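Should You Rent the Gripper or Buy It?

I've been putting off writing about the Skirkar hand-held gripper kit, mostly because I kept changing my mind about it. The kit comes from Drodus, and you can buy it outright or take it on their monthly plan, with someone checking your recordings for you. I've had mine since April, on the plan, and I think the plan is the weak part.

Let me start with what I like (there's plenty!). You squeeze the thing, the fingers close, and the camera on it records your hand doing the job. I was collecting usable clips within 11 minutes of opening the box. My old Lobo setup took me a whole evening and a lot of muttering.

The fingers are plain blocks, and I've come to love that. Soft curvy fingertips look great in a demo, but then you try to pick up a coin or a flat washer and they just smear it across the table – drives me nuts. A flat face gives you something to pinch with.

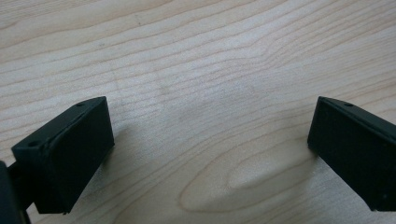 My gripe is the price of having somebody else look over your work. The review service sends back notes in 2 or 3 days, and by then I've usually forgotten what I was trying to do. Sudheer Hegde, who runs a small shop called Bokach and talked me into the kit in the first place, swears the notes made his recordings cleaner. Maybe so! He was sending in far more than I was. I got 13 clips back last month, and nearly every note said to slow down on the approach. I could have told myself that for free.

So buy the kit, skip the plan, and spend the difference on spare fingers.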